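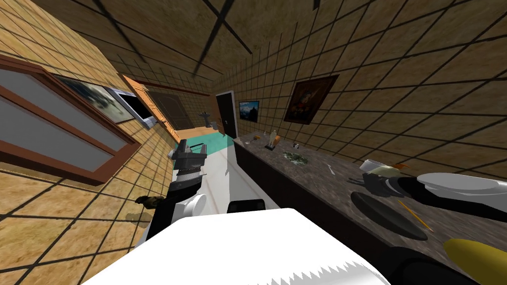 September 4, 2025

Second day on the hallway estimate. The tile store in Vidmar sent back the quote for the grout work and it came in higher than the tile did, so I spent the morning rereading my own figures to see where the difference was. The sheet assumed a joint width of 1/8 inch. The quote assumed 3/16. Over a wall that size the wider joint uses a good deal more material, and the installer charges labor by the bag mixed. I sent a correction and asked for a new total.

Grout color is still open. Dark grout hides dirt and shows every uneven joint. Light grout does the reverse. The house in Darar had the dark kind in the back bathroom and after nine years the lines looked the same as on the first day, except near the floor, where the mop water left a pale film. That was efflorescence, and a weak vinegar solution took most of it off and also took some of the color. I would use a sulfamic acid cleaner now, well diluted, with the joints wetted down first so they don't drink it up.

Mixed a test batch after lunch. Water measured on the kitchen scale, powder added to the water, three minutes of stirring by hand, then a rest of 6 minutes, then stirred again. The bag says five to ten for the rest period. Consistency was close to peanut butter. I filled the joints on the first sample board and wiped at 20 minutes, which was too early - the sponge pulled the joints low in two places. Second board wiped at 30 and the joints held their shape. Room temperature was 74 with the window shut. I wrote the times on the back of each board in pencil, marker having bled through on the last set.

The Umov trowel is better than I expected for the price. The rubber is stiffer than on the old float and does not dig into the joint if it is held at a steep angle. The handle is too short for my hand. I wrapped the end in cloth tape and that helped somewhat.

Moisture readings, hallway, north wall: high behind the baseboard, normal everywhere above knee height. Same pattern as Tuesday. If it were a pipe I would expect a vertical stripe, and there is none. I lean toward the outside grade, where the flower bed sits above the sill. Plan is to dig the bed back and take readings again after the next real rain. No tile goes on that wall before the numbers come down, whatever the new quote says.

The Sendent meter needs a battery. It gave one reading of 100 on dry drywall and then went back to normal. I threw out that line and repeated it. Both repeats agreed with each other.

Budget as it stands: 3,000 for the whole hallway, of which nearly half is already promised to the tile order. The door is extra. I had left it out on the theory that the old one could be trimmed, but the new floor height takes up the gap under it and the bottom rail is already thin from the last time it was cut down. A new slab in the old frame is the cheaper route if the hinges line up. Measured the hinge positions from the top of the jamb and wrote them inside the closet so I will stop losing the paper.

The frame itself is out of plumb by a quarter inch, leaning toward the latch side. It has been that way since I moved in and the old door was planed to match. A new slab will need the same treatment or the frame will have to be reset. Resetting means pulling the casing, and the casing is one of the few original pieces left. Put this off until the slab is here.

Layout question for the long wall. If I start full tiles at the front door, the last column at the far end comes out as a sliver under an inch. If I center the layout, both ends get a cut of a little over half a tile. Centered is the normal answer, but the front end is the one anybody sees. Snapped a chalk line for each on the backer board and looked at them from the living room. Centered looked fine. Leaving the line up overnight anyway.

Also checked the ceiling line with the laser. It drops 3/8 over the length of the hall. With a horizontal joint running close under it, that drop will show as a taper. Two ways around it: stop the tile at a level line lower down and paint above, or take the tile all the way up and scribe the top course. The first uses less tile and less patience. I priced the edge trim and it is cheap in the plain finish.

Called the installer about dates. He has an opening in October and nothing sooner. That gives the wall time to dry, so I took it without arguing.

Ate late. Washed the bucket outside with the second rinse going on the gravel, away from the flower bed. Tomorrow: battery, vinegar, return the cracked box of spacers, start digging at the downspout end.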